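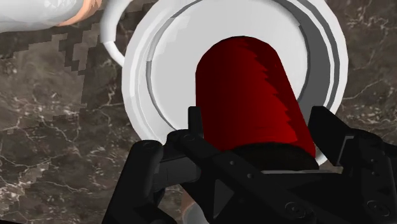
You only like washing up by hand because you've never had four children, Akua Fiadzo told me, and then she went back to her tea as if that settled it. It didn't settle it, and I've been arguing with her in my head ever since, mostly while standing at the sink.

She's right about the children. I have none, and there are usually 2 plates in my sink, maybe a saucepan, and a mug I've been topping up all day. If I had a family of six coming at me three times a day with cereal bowls I'd probably sell my shoes to buy a dishwasher. I do see that. But she said it as though the only reason anybody would choose the sink is that they haven't suffered enough yet, and I can't go along with it.

I moved into the flat on Purnmont Road in June and it came with a dishwasher. A perfectly decent one, slim, a bit noisy on the drain. I used it every night for a month because that's what you do when something comes with the place. And I noticed I was living in a permanent state of waiting. Waiting for it to be full enough to justify running. Waiting for it to finish. Looking for the good knife, which was in there, dirty, under a lasagne dish that faced the wrong way. Then came emptying it, a job I put off so well that I once ate toast off a saucepan lid.

So one evening I ran a bowl of hot water instead and did the lot, and it took less time than the song and dance of loading. Well, it took me up to the end of the radio programme, and I was listening to that anyway.

That's the bit I'd like to put to Akua. I get 30 minutes a day, split up, when my hands are busy and I can't pick up my phone. Wet hands are marvellous for that! I've planned holidays at the sink. I've worked out what I should have said to my sister at Easter (too late, but still, it was very good). My neighbour has a subscription to an app that plays rain noises and tells her to breathe, and when she described it to me I thought, well, I've got a tap.

People get very fierce about the water. Every time I mention this somebody tells me the machine uses less, and I'm sure it often does, especially against the kind of person who leaves the tap running while they hunt for a sponge. I use a bowl. I'm not going to pretend I've measured it, and if you wash up by hand purely to save the planet you should probably go and check your sums. My reasons are selfish ones. I like it.

I'll admit it's easier to like with someone next to you. When I was small we stayed every summer with my aunt in Cikov, and she had a rule that whoever dried got to choose the subject. You could ask her anything while you had the tea towel. I found out how she'd met my uncle, and why they didn't speak to the people at the bakery, and what had happened to the dog. I don't believe I would have got any of it across a table. You're both looking at the plates, so things come out sideways, the way they do in cars. My cousins still do it. Put us in a kitchen at Christmas and we'll be in there for an hour and a half with the door shut while everyone else falls asleep in front of a film.

Akua's answer to this, when I tried it on her, was that her children had never once told her anything over the drying up, and had only ever fought about whose turn it was. She also said her dishwasher was the single best thing she and her husband had bought in their whole marriage, and that it cost them 200 pounds second-hand and she'd have paid double. She did look quite misty about it.

Fair enough. I don't want to take it off her. I'd only ask that people stop offering to fix mine, as though a person at a sink were a problem waiting for an engineer to come. It stores my baking trays beautifully. The roasting tin I leave to soak until the morning, like everybody else, and I don't have any philosophy about that at all.

She's coming for supper next week and I'm doing a fish pie, with the cheese baked on hard round the edges. I've bought a new tea towel. She can choose the subject.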